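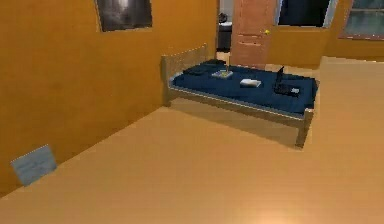

3.2 Simulation cell and its upkeep

All episodes were run on a single rendering machine at the Pekstead site, which we refer to as the cell. The cell holds the simulator, the room files, the agent process and the logger. A second machine in Budombridge keeps a nightly copy of the room files and runs no episodes. We describe the setup in some detail since small faults in the cell were the main source of lost runs in our earlier work.

Figure 3. Bedroom from the Katene room set, rendered before an episode. The bed carries a black laptop, a small white box and other small items. No arm is in view.

The Katene set has 19 rooms. Each room is stored as a fixed shell (walls, floor, doors and windows) and a separate list of loose objects with their start poses. The shell is loaded once per session. The loose objects are reloaded before every episode, and the physics engine is then stepped with the agent held still until contact forces fall below a set limit. We call this the settling pass.

Bedrooms needed more care than the other rooms. In Figure 3 the small items lie on one dark blue surface, and thin objects on a wide surface are the ones most likely to start slightly inside it. When this happens the engine pushes the object out on the first step, and it may slide or drop to the floor. We raised every start pose on a bed by a small margin and let the settling pass bring the object down. The laptop model is handled as two bodies with a locked hinge — leaving the hinge free made the screen drift during long sessions.

Textures are kept simple and lights are fixed per room. Shadows stay on, including under furniture, as turning them off changed the depth estimates near the floor. Reflections on the floor are part of the room file and were not tuned.

Maintenance followed a fixed routine. The simulator was restarted after every 2000 episodes, which cleared a slow growth in memory use that we could not trace to one module. At each restart the Skaris checker rendered every room from 7 stored viewpoints and compared the results with reference renders. A room that failed was pulled from the queue and its files restored from the Budombridge copy. The checker compares color and depth only, so it does not catch a wrong mass or friction value. Those were checked by hand when a room file was edited.

The graphics driver was replaced once, on 12/23/18, after a run of checker failures in rooms with large windows. The new driver gave slightly different edge pixels, and all reference renders were made again. Episodes logged under the old driver were kept apart and are not used in Section 4. The cooling fan on the rendering card was changed during the same stop, and the card's clock limit was left as before.

Nine episodes ended early for reasons we could not assign to the agent or the cell. They are counted as failures in all tables.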